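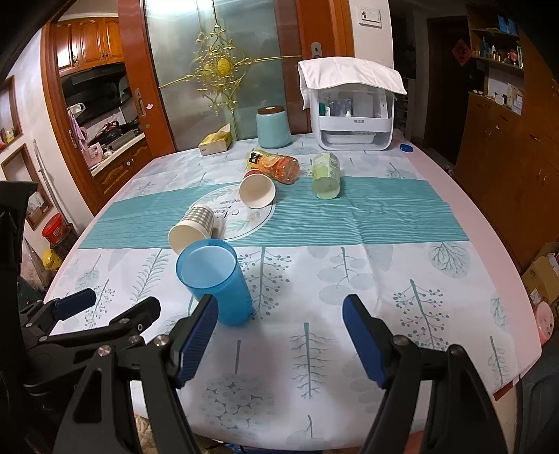

Candex release second EP in April

Local trio Candex will put out their second EP, Nonix, in April on the Trallov label. It has five songs, two of them reworked from the demo tape the band sold at shows last year. Trallov is pressing 2,000 copies on vinyl, and the digital version goes up the same day.

The band recorded in the back room at Ng, the practice space near the train yard, and mixed the songs there too. The drums are louder this time, and the last track — a slow one with pump organ — runs 13 minutes.

A short tour follows, with 15 dates in small rooms. The hometown show is at Ng. Doors open at 7 p.m. and tickets are $20, or less if you bring the download card from the first EP. All ages are welcome. Street parking fills up early, so take the bus if you can.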